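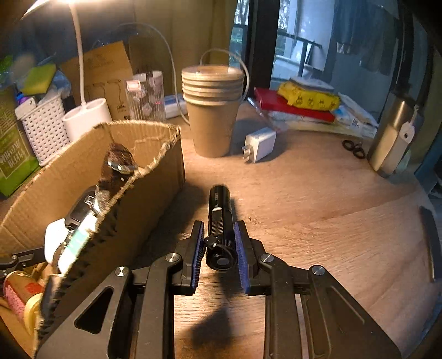
What is the first step in clearing a mixed desk?
Take one item at a time and decide which group it belongs to before you put it anywhere.

Unit 3: Sorting and Boxing a Shared Desk
Handout for the Skiradov course in office upkeep. Bring it to the practice session on 5th April.

A desk used by several people fills up with things that have no common use. A flashlight ends up next to paper cups, a wall charger next to scissors, and the mail slides under all of it. The usual mistake is to sweep everything into one open cardboard box. The desk is clear for a day, and then people start digging in the box.

Groups used in this unit

Tools: flashlights, scissors, tape measures, loose metal fittings.
Power: chargers, cables, adapters, spare batteries.
Food and drink: cups, cans, thermoses, snack packages.
Paper: folders, envelopes, loose sheets.
Unknown: anything you can't name within 10 seconds.

The unknown group is allowed. Keep it small and go through it last.

Order of work

Start with food and drink. Nested paper cups stay nested and go back to the kitchen shelf. A thermos goes to its owner – check for a name tag first. Cans are stored upright with the label facing out.

Do the power group next. Coil each cable loosely and close it with a tie. Wall chargers are laid flat in the tray with the prongs all pointing the same way. Test before you store: a charger that doesn't work goes to electronics recycling.

Tools come third. Close scissors before you put them down. Switch each flashlight on once, then off, and lay it in the drawer with the head toward the back so the tail end is easy to grip.

Paper is left for the end. Take packages off the top of folders, square up the loose sheets, and open nothing that is addressed to someone else.

Boxes

Corrugated board is strong only while the edges are whole. Once the upper edge is torn and the inner layers show, the side will start to fold under a load. Use such a box for light items or flatten it. Don't stack on it. Cans and metal parts go in the Loureiro bins by the door, no more than 20 pounds to a bin.

Labels

Write the group name and the month on the short side of each bin. The Faslow labels peel off clean, the older ones don't. Bins marked September are due to be checked again this term.

For the practice session

Work in pairs. One person picks up and names the item, the other places it. Change over after each group. Write down every item you both put under Unknown and hand in the list with your Flatard worksheet.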